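grasp planner thread, part whatever. March 22, 2018. writing this on the train so forgive the spelling

1/ Nepia (our planner, for anyone new) now scores candidate grasps AFTER the collision check. Used to be before. Seems obvious written down – we were burning most of the cycle ranking grasps the wrist could never get to

2/ per request we sample 989 candidates. After the collision pass 95 are left on a busy table. Scoring 95 things is cheap, scoring 989 was not

3/ clear plastic is still the pain. Depth sees straight through it and the planner thinks there's a hole where the bottle should be. Dineo Le Roux's fix: segment on colour first, fit a cylinder, ignore depth inside the mask. Crude. Merged it anyway

4/ caps and sleeve labels help loads. Anything with a bright bit on it gets a decent mask and the fit hangs off that

5/ Flynn asked why not learn the lot end to end. Maybe in July. Right now I want to read a log and know which stage got it wrong

6/ wrist view with the jaws on the low end of a bottle, yellow cap, yellow sleeve, plenty of clutter behind for the segmenter to chew on
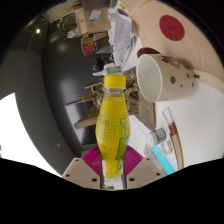 7/ known bugs. The fit picks the wrong axis on anything squat, so small jars come out lying down when they arent. Warrick has a branch for it, not reviewed yet

8/ also the replay tool drops 2 frames whenever you pause. Only when you pause! Declan swears it's the buffer, I think it's the clock. If you've seen this in Tremora shout

9/ config has moved, so old launch files will moan at you. Change planner_order to check_first and teh warning goes away

10/ my stop. Will put the timing plots up once I've found the right axis lables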